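Jurimgate Open Day

The Jurimgate Open Day is a public demonstration of household robotics held at the Jurimgate workshops in Moscombe. It was first staged in October 2017 and is organized by Jummont, the company that leases the larger part of the building. The event is best known for its towel table, a two-armed folding demonstration that has been on the program since the second edition. Admission is free, although tickets for the timed sessions have to be booked ahead.

Background

Jurimgate was built as a printing works and stood partly vacant for several years before it was divided into workshops. Jummont moved into the ground floor with a staff of 21 and later took over the former bindery, where the demonstrations are now given. The company works on manipulation, meaning the handling of objects by robot arms, with an emphasis on cloth, dishes and other things found in an ordinary home.

The idea of opening the building to the public came from Da-eun Hwang, then head of testing at Jummont. Hwang had been giving informal tours to school groups and neighbours and proposed replacing them with a single day each year. The first edition was a modest affair, with two working stations, a display of retired grippers and a talk in the lunchroom. It drew 994 visitors, more than the organizers had planned for, and the lineup for the bindery reached the parking lot by mid-morning.

Format

The day is divided into a morning and an afternoon program with the same contents. Visitors enter by the loading door on the east side and follow a marked route through the workshops. Most of the route can be walked at any pace, but the bindery is reached only in groups, each of which is given a short introduction before the arms are started.

Four stations are normally in operation:

Cloth, where towels and small garments are folded
Dishes, where plates and bowls are moved between a table and a rack
Sorting, where mixed objects are placed in bins
Teleoperation, where visitors may steer a pair of arms themselves

The teleoperation station is open to anyone tall enough to reach the controls. Participants are asked to pick up a foam block and put it down inside a taped square. Turns are limited to two minutes, and a leaderboard kept in the early years was dropped after complaints about the wait.

A technical talk is given once in each half of the day. Past subjects have included gripper wear, the cost of replacement joints, and the difference between a motion that has been programmed and one that has been learned from recorded human operation. The talks are pitched at a general audience, and questions usually take up more time than the talk itself.

The towel table

The towel table is the station most often mentioned in accounts of the open day. Two arms are mounted at the front of a table and face away from the operator, so that both can reach the same piece of cloth. Cloth is regarded as a difficult material for robots. It has no fixed shape, it hides its own corners when it is crumpled, and a grip that is slightly off will drag the whole piece out of line. Two arms allow an edge to be held at both ends, which keeps it straight while it is carried over.

The demonstration begins with a towel laid out by a member of staff. The arms take hold of an edge, bring it across, release it and return for the next fold. An attempt that goes wrong is allowed to run on for a while before the operator steps in, a practice Hwang introduced on the grounds that visitors learned more from a missed corner than from a clean run. The commentary is given live and names each stage as it happens.

Other household articles are kept on the table during the session. In Jummont's own testing, an arm that performs well on a bare surface may do worse when there are things to work around, and the company has preferred to show the harder case. 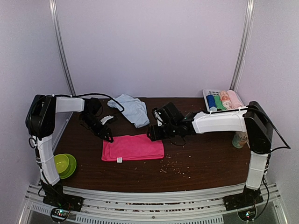 The towel table at Jurimgate, with both grippers at the upper part of a folded pink towel. Rolled cloths are in the basket at the back right.

The enclosure has been altered more than once. At the first showing the table stood in the open, and spectators were kept back by a rope. Panels were added the following year, mainly to give the cameras a plain background. Groups now watch from the front, behind a low barrier, and a monitor mounted overhead repeats the view for those standing at the back.

Moon

Moon is the name given by Jummont to the control software used in the bindery. It runs the cloth and dish stations from a single console and records each session for later review. The name is taken from the label on an old storage cupboard in which the first control computer was kept. Moon is not sold separately, and the company has described it as a working tool — one that changes too often to be packaged.

Attendance and later editions

Attendance grew over the first three editions and reached 1,808 at the third, the highest figure recorded. Timed tickets for the bindery were brought in as a result. The parking lot was closed to visitors' cars at the same time, and a shuttle was run from the Moscombe bus loop.

The fourth edition was moved forward on the calendar and held in August 2020 with reduced numbers. Groups were made smaller, the teleoperation station was withdrawn, and the talks were given outdoors under an awning beside the loading door. A video feed from the towel table was offered to ticket holders who chose to stay home. The feed had no commentary for its first session owing to a fault with the microphone.

Reception

Local coverage has been favourable on the whole, with most of the attention going to the cloth station. Some visitors have remarked on how slowly the arms move, and the introduction now mentions that they are run below full speed during public sessions. Teachers in the Moscombe area have asked for a separate day for schools. Jummont has said it would consider one if the bindery could be spared from regular testing.

See also

Jummont
Moscombe
Robotic manipulation of cloth
Teleoperation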